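Budget for the Second Hand
By Everett Lindqvist
Jun 5, 2018

Institutions that purchase manipulation equipment tend to plan around the arm. The arm has a catalog price, a delivery date and a line in the capital request. The gripper, the fingertip pads, the cabling and the hours of staff attention are left to the operating account, where they compete with printer toner.

This division should end. At Halvorsen, the February plan set aside $2000 for end-of-arm parts. Actual spending reached $3110, and $1577 of that went to replacement pads and connectors. None of it was extravagant. It was simply absent from the original request.

A sound proposal should begin with the objects to be handled - their shapes, their surfaces, their awkward attachments - and work back to the hardware. Household goods are a demanding standard. They were designed for human fingers, and few of them offer two flat, parallel sides.

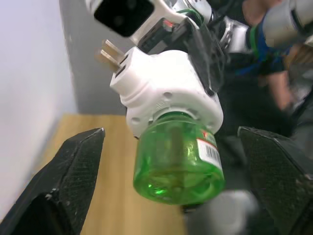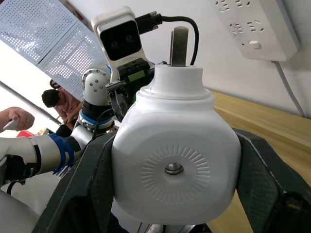 Small household items at the gripper, a plug-in vaporizer first and a white bottle second.

Sunita Ruiz-Ortega, replying to an earlier draft, wrote that a separate line for grippers would only invite reviewers to strike it, and that she would prefer a single figure per workstation, with parts and labor included and reviewed after 2 years.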